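Progress report to the Bavarura fund, May
Project: Gethin, grasp and carry planning for household arms
From: Bayu Simanjuntak, Stodville

Hi Janaka,

I promised you something longer than last time, so get comfortable! The short version is that the new planner is in, the simulator is behaving, and I'm a bit behind on the perception side. More on that further down.

When we last talked, Gethin could pick a grasp or plan a carry, but it did the two jobs one after the other and they never spoke to each other. The grasp picker would choose a lovely firm hold on a mug, hand it over, and then the motion planner would discover it couldn't turn the wrist far enough to do anything useful with it. I've now merged them into one search (this was the big item in the proposal, and it ate most of my spring). Every candidate grasp gets scored on how well the fingers fit and also on how much room the arm has left afterward.

Mugs have been my main headache and also my favorite test. The rim hold, with one finger inside and one outside, scores well because it leaves the handle alone and doesn't care much how wide the mug is. The catch is that the planner has to know the wall thickness and the inside depth, so I rewrote the collision model to treat cups as hollow. The old one filled them in like a can of soup and threw out every inside grasp before it was even scored.
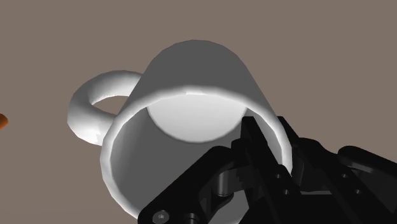 Wrist view in the simulator: rim grasp on the white mug, one finger inside the wall.

I ran the merged planner on 200 rim grasps and then on 200 handle grasps from the same starting layouts, so the two sets can be compared fairly. The logs are on the shared drive in the Gethin folder. I'm still sorting the misses by cause and I'd like to finish that before I quote you a success rate, if that's OK with you. Planning time I can give you now: the middle value is 660 milliseconds per request, which I'm pretty happy with.

Carrying things that stick out of a cup is the newer piece. The planner used to draw its safety box around the cup alone, and anything poking out of the top got ignored. Now the contents are part of the carried shape, and the box is rebuilt whenever the wrist turns. It costs a little time on each plan, but I'm keeping it.
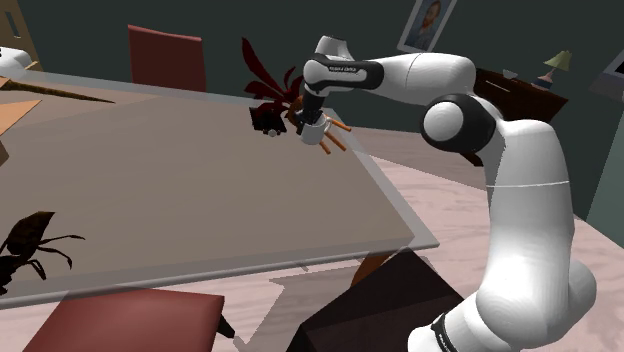
The simulated room with the arm holding a white cup of thin orange sticks at the far end of the table.

Perception is where I've slipped. The depth filter from Girevby arrived in a different format than we'd agreed on, and I spent 2 weeks writing a converter. It works, but see-through surfaces still come back with holes in them, and I don't want to paper over that with a hand-tuned number. Their team has offered to send a patch.

Coming up next:
Finish sorting the missed grasps and send you the table.
Try the Girevby patch on the see-through surfaces.
Add a tilt limit for open containers (it's a stub at the moment, sorry).
Clean up the replay tool so your people can step through a run without calling me.

On money, I'm under on hardware and slightly over on compute, all of it from the grasp runs. I'd like to move some of the hardware line across to cover it. Could you let me know whether that needs a form or whether an email will do?

Mornings before ten are best if you want to call.

Bayu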